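いいね 200　コメント 40

空に開いた穴を追いかけて

その朝、わたしは湖畔の町フォルトゥットウッド(Foltutwood)の駐車場で、首が痛くなるまで空を見上げていた。薄い高積雲が町の端から端まで広がっていて、その真ん中に、ぽっかりと楕円形の穴が開いている。穴の縁はくっきりしていて、内側だけがやけに青い。しかも中心からは白い刷毛で引いたような筋が垂れ下がっていた。これが見たかったのだ! 三度目の訪問で、ようやくである。

穴あき雲、英語ではフォールストリーク・ホールと呼ばれるこの現象は、飛行機と雲の、ちょっとした出会い頭の事故のようなものだ。材料は過冷却の水滴でできた雲。氷点下なのに凍っていない、あの不安定な水滴たちである。そこへ飛行機が通りかかる。翼の上やプロペラの先端では空気が急に膨らみ、その一瞬だけ気温がぐっと下がる。すると水滴の一部が凍り、小さな氷の粒が生まれる。

面白いのはここからだ。氷の表面は水の表面よりも水蒸気を引き寄せやすい。だから氷の粒は周りの水蒸気を取り込んで育ち、そのぶん水滴は蒸発してやせていく。育った氷は重くなって落ちる。筋のように見えるのがその落ちていく氷で、水滴が消えたあとには青空が残る。しかも穴は飛行機が去ったあとも広がり続けるのだ。通り過ぎた本人は(つまりパイロットは)たいてい何も知らない。

「上昇中の機体が雲を斜めに突き抜けると丸っぽい穴、雲の中を水平に飛ぶと運河みたいな溝になります」と教えてくれたのは、イヴォナ・シュチェパンスカさん。雲の観察グループ「ゼレフスカ」(Zalewska)の世話役で、話しながらずっと手が動いている。右手が飛行機、左手が雲だ。喫茶店のテーブルの上で、右手の飛行機は何度も左手の雲を突き破った。

グループの記録帳には、これまでに会員から寄せられた観察が2,923件並んでいる。その大半は夕焼けや積乱雲といった、いわば空の人気者たちで、穴あき雲は100件に満たない。めくっていくと、日付の横に「出勤中、二本目の信号」だの「洗濯物を干しながら」だのと書いてあって、これがまた読ませる。空の記録というより、人が空を見上げた瞬間の記録なのだ。

飛行機が雲に残すしるしは穴だけではない。わたしが今回どうしても書きたかったのは後方乱気流、あの翼端の渦のことである。翼は空気を下へ押しやることで機体を持ち上げていて、翼の下側の高い圧力の空気は、翼の端を回り込んで上側へ逃げようとする。これが左右一対の渦になる。ふだんは透明だから見えない。ところが霧や薄い雲のすぐ上を飛行機が通ると、吹き下ろしが雲の上面に谷を刻み、その両側がくるりと巻き上がる。まるで見えない鋤で畑を耕したように!

この谷を何年も撮り続けているのが、グリムデン(Grimden)の丘に住むコンラッド・ボルコフスカさんだ。自宅の裏手に登ると、十月の早朝には谷間が霧で埋まる。その上を小型機が飛ぶことがある。

「音が聞こえてから構えたのでは、もう遅い。雲の面が沈むのは機体が通った少しあとなんですよ。だから飛行機を追わずに、飛行機の後ろを見ていてください」

言われたとおりにやってみた。最初の朝は霧が厚すぎて、丘の上まで真っ白。二日目は霧が出ず、羊がよく見えた。三日目の午前七時前、小型機が一機、霧の上を低く横切っていった。後ろ、後ろ、と自分に言い聞かせて見ていると、なめらかだった霧の面にすうっと溝ができ、両側が内側から外へめくれるように丸まっていく。声が出た。ボルコフスカさんは横で魔法瓶の蓋を閉めながら、にこにこしていた。

渦は見た目より長生きする。二本の渦は互いに相手を押し下げ合うので、そろって少しずつ沈んでいき、やがて波打ち、ところどころでくっついて輪になる。飛行機雲がときどき鎖のように見えるのは、この変化が関わっている。空港で離着陸の間隔を空けるのも、前の機体の渦に後ろの機体が入らないようにするためだ。大きくて重く、ゆっくり飛んでいる飛行機ほど強い渦を作る。わたしは長いこと逆だと思い込んでいた。速いほうが荒っぽそうではないか。

元管制官のカイリー・ハペタさんにその話をすると、大笑いされた。

「みんなそう言うの。でも遅く飛ぶには、そのぶん翼にたくさん仕事をさせないといけないでしょう。風が弱い日の朝がいちばん気を使いましたよ。渦がなかなか散らないから」

なるほど、霧がきれいに溜まる穏やかな朝は、渦にとっても居心地がいいわけだ。観察する側にはありがたい条件である。

これから空を見てみようという人に、道具はほとんどいらない。双眼鏡は40倍などという高倍率のものを選ぶと手ぶれで何も見えないので、倍率の低い、視野の広いものがいい(経験者は語る)。太陽の近くに双眼鏡を向けるのは絶対にやめてほしい。穴あき雲なら、うろこ状の薄い雲が広がった日に、空港の方角を気長に眺める。縁に虹色がにじんでいたら、それは小さな水滴が光を回折させているしるしで、穴の中の氷のあたりに幻日が出ることもある。一つの穴で水と氷の両方の光学現象が楽しめるなんて、ずいぶん気前のいい話だ。

駐車場の穴は、その後どんどん横に伸びて、最後は隣の雲の切れ目とつながってしまった。イヴォナさんに電話をすると、向こうも窓から見ていたという。電話口で二人して「まだ広がってる」「まだ広がってる」と言い合って、気がつけば朝食の時間をとっくに過ぎていた。

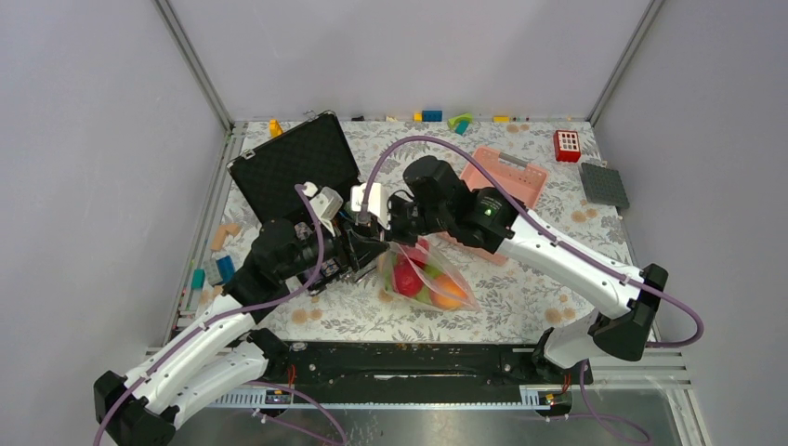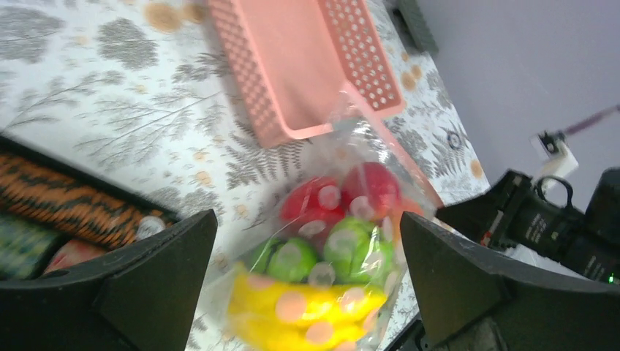 二本のグリッパー指と、カラフルな中身の入った透明な袋。

シェア 100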